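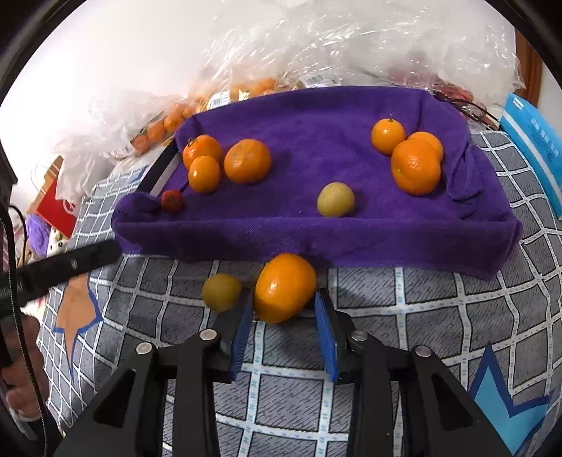 Mandarins and oranges on a purple towel.

Search this forum Go Advanced search

Print this thread | E-mail to a friend

Selling the last of the mob - anyone else out west of Sincombe?

drybore29
Dad signed the papers in August. 2,085 ewes gone, family's been on the place since his grandfather. My two are at boarding school and neither wants it, fair enough. Not after sympathy, just wondering who else is the last one. Feels like every second house on the Dirholm road is dark now.

Kirstin Rankin
Same here. Brother went to the mines, I teach. We leased to Collado and they run it with one bloke and a ute. Mum still gets up at 5.

mulga_pete
Its the drought. End of story. Three bad years and the bank does the rest.

tcalvo
Disagree Pete. We had drought when I was a kid and people stayed. What went was the school bus, then the nurse. You can't ask a young couple to live 100 km from a doctor.

mulga_pete
People stayed because they had no choice. Feed prices, look at feed prices

drybore29
Bit of both for us. Good year last year and the kids still said no.

saltbush_jen
Going to be unpopular. Why is it sad? My nan hated it out there. Seventy-two years old and still carting water. Moved to town and joined a choir, best thing she ever did. Everybody romanticises the life except the women who did the washing.

Kirstin Rankin
Fair point Jen. Mum would fight you though

tcalvo
Jen I hear you, my mother was the same. But there's a lot of knowledge going. Dad could tell you which gully held water and which didnt, none of it written down. I've started recording him on my phone, 29 so far, mostly him complaining about fences. Trinidad Calvo if anyone at the Tonisent hall remembers us, would love old photos.

mulga_pete
Knew your dad. Good fences

drybore29
Might try the recording thing. He's not a talker but he'll go on about dogs. Keeping two of them btw, he wouldn't sign otherwise.

saltbush_jen
Good on him. Sorry if I was short before.

Related threads
Old shearing photos, Tonisent hall
Retired working dogs in town, how do they cope?
Leasing to Collado - worth it?
Dirholm school reunion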